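Towel rail

A towel rail (also towel bar or towel rod) is a horizontal bar fixed to a wall, door or cabinet and used to hang towels between uses. It is found mainly in bathrooms, laundries and kitchens. The term towel rail is usual in Australia, while towel bar is more common in Canada.

Types

Fixed single rails are the most widely sold. Double rails carry a second bar set forward of the first, so that two towels can hang without overlapping. Ladder rails have several bars between two uprights and may be heated, either by an electric element or by hot water from the central heating. Freestanding rails need no fixings and are often used in rented homes. Rings and hooks take up less wall but leave the cloth bunched, and a bunched towel dries more slowly than one spread over a bar.

Materials

Rails are made from stainless steel, brass, aluminium, timber and plastic. Brass is normally plated or lacquered. Matte and dark colours are usually applied by powder coating or electroplating. Mild steel is cheap but rusts where the coating is scratched, most often at the grub screw on the underside of the bracket.
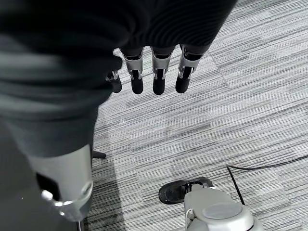
Can a towel rail be fixed to plasterboard without a stud behind it?

A light rail can, provided hollow-wall anchors of a suitable rating are used at both ends. Heated rails and long double rails should be screwed into studs or into a timber nogging placed between them.

Installation

Brackets are supplied in pairs. The usual method is to mark the centre of the first mounting plate, level across to the second, drill, and fix both plates before the bar is fitted. In tiled rooms the holes are made with a tile bit at low speed with the hammer action off. Screw holes in wet areas are filled with silicone before the screws go in. Wiring for a heated rail must be done by a licensed electrician in Australia, and rules in Canada vary by province.

Drying and care

Drying depends on air movement, room humidity and how many layers of cloth lie together. A towel folded once over a rail has two layers with a narrow gap at the top. Pulling the halves apart slightly helps. Metal rails are cleaned with mild soap and a soft cloth, as abrasive powders and bleach can damage plating and coloured finishes.
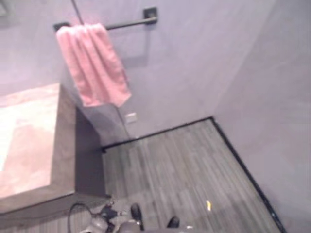
Seon-mi Pyo

Loose rails

A rail that turns or sags generally has a loose grub screw or a worn anchor. The screw can be tightened with a hex key. A worn anchor is replaced with a larger one, or the bracket is moved to sound wall and the old hole patched.

See also: Bathroom fittings; Clothes airer; Plasterboard anchor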